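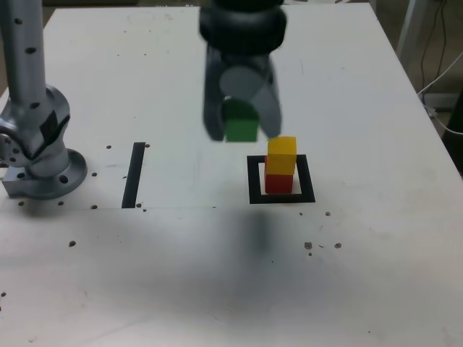 報道関係者各位
2022年9月11日
Tornside

積み木の「知育効果」表示81件を点検 根拠の記載は16件、内容まで確かめられたものは3件
赤・黄・緑の立方体セット「Gekex」は効果をうたわずに発売します

木製玩具の企画・製造を行うTornside(所在地:Zanville、代表:Ettore Caputo)は、積み木の広告や包装に書かれている「知育効果」の文言を点検し、結果を小冊子「積んだら賢くなるのか」にまとめました。あわせて、無地の木製立方体3個からなる積み木セット「Gekex(ゲケックス)」を発売します。色は赤、黄、緑で、パッケージには対象となる能力も、期待される効果も記載しません。

積み木を売る会社が積み木の効果を疑うのは商売として妙だ、というご指摘は社内でも出ました。それでも公表することにしたのは、当社自身が以前のカタログに「集中力がぐんぐん育つ」と書いており、その出所をたどったところ、どこにも行き着かなかったためです。当時の担当者に聞いても、他社のカタログにそう書いてあったから、という返事でした。

■ 点検の経緯

作業は今年の4月に始めました。対象は、店頭の箱、通販ページ、郵送で届いたカタログから拾い出した、積み木に関する効果の表示81件です。「空間認識力を養う」「脳を刺激する」「手先が器用になる」「算数に強くなる」といった文言を、一文ずつ書き写して並べました。当社の旧カタログの文言もこの中に含めています。

このうち、何らかの根拠が示されていたものは16件でした。残りには、文献名も、調査の方法も、誰が言ったのかも書かれていません。根拠の記載があった16件についても中身はまちまちで、「専門家も推奨」とだけあり専門家の名前がないもの、名前はあるが積み木について書いたものが見つからないもの、文献はあるが扱っているのが別の種類の玩具だったものなどがありました。表示の内容と、示された資料の内容とが実際に対応していると当社が確認できたのは3件です。

その3件にしても、資料に書かれていたのは「そのような傾向がみられた」という程度の慎重な記述で、箱の表に大きな文字で刷られている断定とは開きがあります。

点検を担当した商品企画のDebora Fabbriは、次のように話しています。

「最初は、きちんと探せばもっと出てくると思っていました。出てこなかったので、自分の探し方が悪いのだろうと考えて、もう一度はじめからやり直しました。二回目も同じでした。ただ、根拠が見つからないことと、効果がないことは別の話です。そこを混ぜて『積み木に意味はない』と書かれると、それはそれで根拠のない話になります」

なお、点検したのは当社の手が届いた範囲の表示に限られます。市場全体を代表する数字として使われることは想定していません。業界の何割が、という見出しにはできない調査ですので、引用の際はご注意ください。

■ 「積めた」は何を示すのか

小冊子の後半では、積み木を使った遊びや課題でよく見かける形を取り上げました。机の上に黒いテープで四角い枠を作り、その中に立方体を置いて、上に一つずつ重ねていくというものです。赤の上に黄、黄の上に緑。道具は少なく、準備もすぐに終わり、できたかどうかが誰の目にもわかります。

この「誰の目にもわかる」という点が曲者だと、当社は考えています。三つ重なれば拍手が起きます。けれども、重なったという結果から、その子の集中力や空間認識力について何が言えるのかとなると、とたんに話があやしくなります。たまたま手が止まった位置がよかったのかもしれませんし、前の日に同じことをしていたのかもしれません。大人が横から枠の中を指さしていた、ということもあるでしょう。

枠についても同じです。黒いテープの四角があると、遊びはいかにも課題らしく見えます。枠の中に入れば正しく、外に出れば間違いという気分が、貼ったそばから生まれます。ところが、枠のどのあたりに置けば「中」なのか、線に少しかかったらどうするのか、決めている人は多くありません。当社の試遊会でも、大人同士の判定が食い違い、その間に子どもは積み木を持って別の場所へ行ってしまいました。

幼児の遊びの場づくりに長く携わり、今回の小冊子に外部から意見を寄せたSigne Lykkegaard氏は、テープの枠を使うこと自体には反対していません。

「枠があるほうが始めやすい子はいます。何もない広い机の前で困ってしまう子もいますから。私が気になるのは、枠を貼った大人が、いつのまにか採点を始めることです。採点するなら、何を測っているのか言えなければいけません。たいていは言えません。私も若いころは言えませんでした」

一方で同氏は、小冊子の初稿に対して「疑うことに熱心なあまり、積み木で遊んでいる時間の話がほとんど出てこない」とも指摘しました。この指摘を受け、当社は一章を書き直しています。書き直した章が十分なものになったかどうかは、読んだ方の判断に委ねます。

■ 新製品「Gekex」について

Gekexは、赤、黄、緑に塗った木の立方体を1個ずつ収めたセットです。文字、数字、動物の絵は入れていません。三つとも同じ形をしているため、どの色を下にしても積めます。

説明書には、遊び方をひとつだけ載せました。平らな机に置き、好きな順に重ねる、というものです。ご家庭にあるテープで机に四角い枠を作る方法も紹介していますが、こちらは欄外に小さく入れました。テープは付属しません。机の表面によっては粘着剤の跡が残ることがありますので、目立たない場所で試してからお使いください。白い天板では、テープ跡や擦り傷が目につきやすくなります。

3個では少なすぎるという意見は、試作の段階から何度もいただきました。もっともな意見だと思います。3個では城も橋も町も作れず、積んで崩せばそれで一巡します。大きなセットをすでにお持ちのご家庭に、買い足しをお勧めする理由も当社には見当たりません。はじめての積み木として試してみたい方、あるいは机の隅に出しておく程度の量がほしい方に向けた品です。

代表のEttore Caputoは、発売にあたり次のように述べています。

「営業からは、せめて『手と目を使う遊びです』くらいは書いてくれと言われました。手と目を使わない積み木があるなら見てみたいものです。書かないと売れないという予測も聞きました。当たるかもしれません。ただ、その予測にも根拠の欄がなかったので、今回は書かずに出してみます」

■ 試遊会での様子

発売に先立ち、Zanvilleの貸しホール「MacKinnon」で試遊会を開き、10組の親子に参加していただきました。机にテープの枠を用意した席と、何も貼らない席とを設け、どちらで遊ぶかは参加者に選んでもらっています。

効果の測定はしていません。10組で、しかも席を自分で選んでもらう形では、測ったところで何も言えないからです。そのうえで、立ち会った社員の記録から当日の様子をいくつかお伝えします。

枠のある席では、最初の立方体を枠の真ん中に置こうとして長く迷う子がいました。緑がお気に入りで、緑をいちばん下にしないと承知しない子もいました。黄色だけを持って帰ろうとした子もいます。積むことに関心を示さず、テープの端をはがすことに残り時間のすべてを使った子もおり、その席のテープは会の終わりまでに二度貼り直しました。

保護者からは、「家でもやらせてみたい」という声と、「これで商品になるのか」という声の両方が聞かれました。後者の方には、当社としても同じ疑問を持っていることをお伝えしました。

会場で進行を務めたRosalba Ferri氏(保育士)は、次のように振り返っています。

「二つまで積んで、三つ目を持ったまま上で止まる瞬間があるんです。手を離すか、離さないか。あそこで大人が『そっとね』『もうちょっと右』と声をかけたくなるのですが、見ていると、声をかけても、かけなくても、落ちるときは落ちます。私は黙っているほうが好きですけれど、黙っているほうが育つ、とまでは言いません。そういうことを言うと、また誰かの箱に書かれてしまいますから」

■ 今後の表示方針

当社は今後、積み木を含む全製品について、次の方針で表示を行います。

・能力の向上に関する文言は、対応する資料を当社が読み、内容が一致していると確認できた場合に限って使用します。
・使用する場合は、資料名を同じ面に、本文と同じ大きさの文字で記載します。
・「専門家推奨」という表現は、氏名と推奨の範囲を書けない場合には使用しません。
・体験談を掲載する際は、よい感想だけを選んで並べることをやめ、届いた順に載せます。

旧カタログの「集中力がぐんぐん育つ」という記載は、取り下げます。この文言を参考にお買い求めくださった方には、お詫び申し上げます。すでに流通している旧パッケージについては、在庫がなくなるまで訂正シールを貼って出荷します。シールの文面は「側面の効果に関する記載は、根拠を確認できなかったため取り消します」です。見栄えがよくないという声は社内にもありますが、変更の予定はありません。

また、この方針そのものが宣伝として働きうることも承知しています。「効果をうたわない誠実な積み木」と紹介していただくと、結局は別の効能を箱に貼ったのと変わらなくなります。記事にしてくださる場合は、当社の誠実さについての評価は差し控えていただき、点検の方法に穴がないかをご覧いただけると助かります。

■ 小冊子の入手方法

小冊子「積んだら賢くなるのか」には、点検した81件の文言、根拠の記載の有無、当社の判断とその理由を一覧で収めています。他社の表示については社名と商品名を伏せました。個別の会社を責めることが目的になってしまうのを避けるためですが、伏せたことで第三者が検証しにくくなったという欠点もあります。検証を希望される研究者や報道関係の方には、元の表示の控えを当社内で閲覧していただけます。

冊子は無料です。ご希望の方は、下記の窓口までお申し込みください。誤りを見つけた場合のご連絡も同じ窓口で受け付け、訂正は次の版に反映するとともに、どこをどう直したかを巻末に残します。

■ 想定されるご質問について

これまでに取引先からいただいた問い合わせのうち、重なりの多かったものに先にお答えします。

積み木で遊ばせるのは無駄なのか、という問い合わせには、そのようなことは申し上げていないとお答えしています。点検したのは表示の文言であり、遊びの価値は対象にしていません。楽しそうに遊んでいるなら、当社から付け加えることはありません。

何歳から何個積めるのが普通か、という問い合わせも多く寄せられますが、当社はその目安をお示しできません。目安を載せた表は世の中に出回っています。数字の出所が書かれているかどうかを、まずご確認ください。発達について気がかりなことがある場合は、玩具会社の冊子をお読みになるより、かかりつけの医師や地域の相談窓口にお尋ねいただくのが確実です。

色の順番に意味はあるのか、というお尋ねもありました。ありません。赤、黄、緑の順に書いているのは、社内でそう呼び慣れているためです。

■ 会社概要

社名:Tornside
所在地:Zanville
代表:Ettore Caputo
事業内容:木製玩具の企画、製造、販売

■ 本件に関するお問い合わせ

Tornside 広報担当 Corrado Leone
取材、小冊子のお申し込み、表示の控えの閲覧希望は、いずれも広報担当宛てにご連絡ください。製品サンプルの貸し出しも承りますが、数に限りがあるため、ご返却をお願いしています。緑の立方体が戻ってこないことが続いていますので、返送の前に箱の中をお確かめください。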